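Chapter 7
When the test passes and the robot doesn't

What you need before starting: Chapter 4 (stopping distances), the part of Chapter 5 on depth cameras. Chapter 6 helps but skip it if you're short of time.

By the end you should be able to
– read a fault log and say which line came first
– tell a fault in the robot from a fault in the test
– write a stop rule somebody else can check

7.1 A morning in Kaltotthorpe

July, twenty past ten. A Lirero home robot, the low kind with one arm on a post, is crossing the lounge of a sheltered flat in Kaltotthorpe. Its job is to pick things up off the floor and put them on the table. It has done this all week. There's a small thing on the boards near the window, in full sun. The robot doesn't slow down. Front left wheel goes over it, sticks, the base swings round and the arm post comes down across a footstool. No one hurt. The tenant was in the kitchen.

Emergency stop pressed by hand. The robot had not stopped itself. Keep that in mind, it is the important bit of the whole case and people tend to run straight past it to get to the wheel.

The makers, Demchenko, sent two people. Sipho Zwane for the driving side, Arsen Zhuravel for the vision. First thing they asked for was the test record. Very good record. 1000 runs in the simulator, 1000 passes. The simulator is called Zatia and we'll be using it all through this chapter, so get used to its rooms: tiled walls, dark plank floor, a bit of furniture, and things left lying where they shouldn't be. 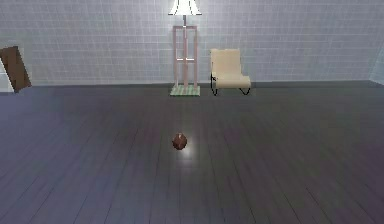
Zhuravel went through the vision code on the first afternoon and found a filter. Shiny floors give bright patches, and bright patches had once been giving false alarms: robot brakes hard for a reflection, tenant complains, somebody fixes it. The fix was to throw away any small blob touching a bright patch. Sensible enough on the day. But a real object sitting by a real reflection also touches a bright patch. Out it goes with the rest.

So why did the simulator pass it? Two reasons, and they are seperate.

First, the wrong thing was being scored. A run counted as a pass if the robot reached its goal with the arm post upright. Small objects in those runs had no weight set, so they slid out of the way when a wheel touched them. The robot was driving into things and the score sheet said fine.

Second, the filter had been tuned in the same rooms it was tested in. More on that in 7.4.

Stop and think. Before reading on, write down what you would have changed first: the filter, the score, or the stop rule. One sentence. We come back to it at the end of the section.

7.2 Running it again

Zwane gave the small objects a proper weight, switched contact logging on and ran 400 fresh runs. Same robot code, nothing else touched. This time any touch between base and object was a fail. 21 fails. All with the object beside a highlight.

Two things to notice about how he did it. He changed the test before he changed the robot. And he kept the old code exactly as it was in the flat, which is dull work when you already think you know the answer. If he'd fixed the filter first he would have had a clean result and no idea whether the new test could catch the old fault.

Then the arm. It wasn't part of the complaint, but with contact logging on, the arm runs started failing as well. Different cause. The arm planner kept its clearance from the table as a plain box shape: top, sides, legs. Anything resting on the top was added. Anything sticking out over the edge was trimmed back to the edge, to save time. Fine for cups. Not fine for long things.
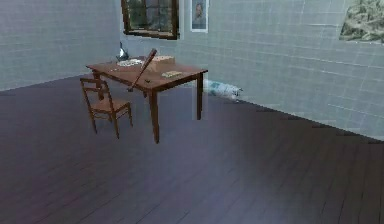
Figure 7.1 Table end of a Zatia room. The bat leans on the near edge, with its handle end lower and past the table's edge.

The planner's own drawing of a table like this one has the thick end of the bat in it and no handle. Ask it for a path along the near side and it'll give you one, straight through the part it trimmed. With a long object the arm catches the handle, the barrel swings, and whatever is on the tabletop gets the rest.

Same family of fault as the filter, then. Something real was thrown away early on, to tidy up the data, and every later step trusted what was left. We'll call this an early discard. You'll meet it again in Chapter 9 with force sensors.

7.3 The stop that didn't come

Back to the flat. Log, shortened:

10:20:04 drive on, path clear
10:20:06 left wheel current high
10:20:06 heading error
10:20:07 retry drive
10:20:08 tilt warning
10:20:15 manual stop

Read it from the top. The current went high first. The rule in the code was to retry once on a heading error and stop on a tilt fault. There was no rule at all for high wheel current while the path was marked clear, since whoever wrote it assumed the two couldn't go together. And a tilt warning is not a tilt fault. Warnings were only logged.

New rule, as Zwane wrote it: if a wheel is working hard and the camera says nothing is there, believe the wheel. Stop. Ask for a person.

Now look at your sentence from 7.1. If you put the filter, you've fixed this morning's accident. The stop rule would have covered teh next one as well, whatever it was.

Exercise 7A. Rewrite the log rules so that a tilt warning does something. Say what, and how long the robot may take to do it.

Exercise 7B. Find one early discard in your own Chapter 5 code. There will be one.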